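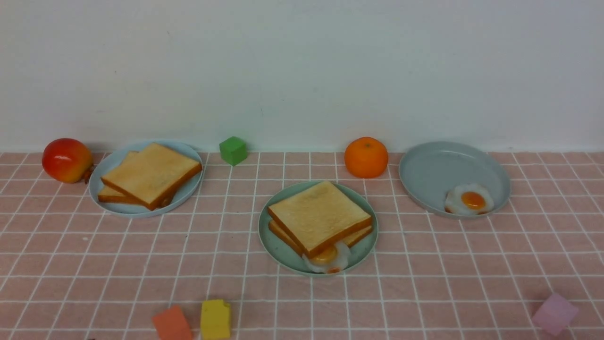 Gridded tablecloths for the play corner, yes or no?

trorside_mum
12 Feb 2022
Setting up a play kitchen table for my two, up against the wall. Pink cloth with the white squares, toast on the pale blue plate, apple next to it. Got the cloth from Pladora, 18 quid. Now wondering if the grid is too busy?? Husband says plain. Thoughts pls, in a rush, nursery run

kettle_on
Keep it. Plain shows every mark. And the squares are handy, mine lines her plates up along them

Bodge1601
Disagree. Busy pattern + bright toys = headache. We went plain grey, much calmer. Toast looks good though, is it the Esmont set?

trorside_mum
No idea sorry, came in a bag from the school fair. No box

Halldóra Steinarsdóttir
I like the pink. White wall behind, it needs some colour. Would move the apple off the cloth and into a bowl, ours rolls off the table every single time.

kettle_on
^ a bowl is just one more thing to pick up

Bodge1601
Whats the green block for? Butter? Cheese?

trorside_mum
Peas apparently. Was told off for calling it a brick

Halldóra Steinarsdóttir
Peas, of course. Ours were lettuce for a year.

Bodge1601
Fine but I still say plain cloth. Hafþórsson do a wipe clean one, worth a look before March when the sale ends

kettle_on
had that one. Corners curl up. Sent it back

Bodge1601
Mine havent curled?? Did you leave it folded

kettle_on
No. Flat on the table, near the radiator mind you

trorside_mum
Ok keeping the pink for now, will see how it washes. Might try a bowl for the apple. Anyone know if 40 degrees is ok, label's come off

Halldóra Steinarsdóttir
I would do 30 and hang it up wet.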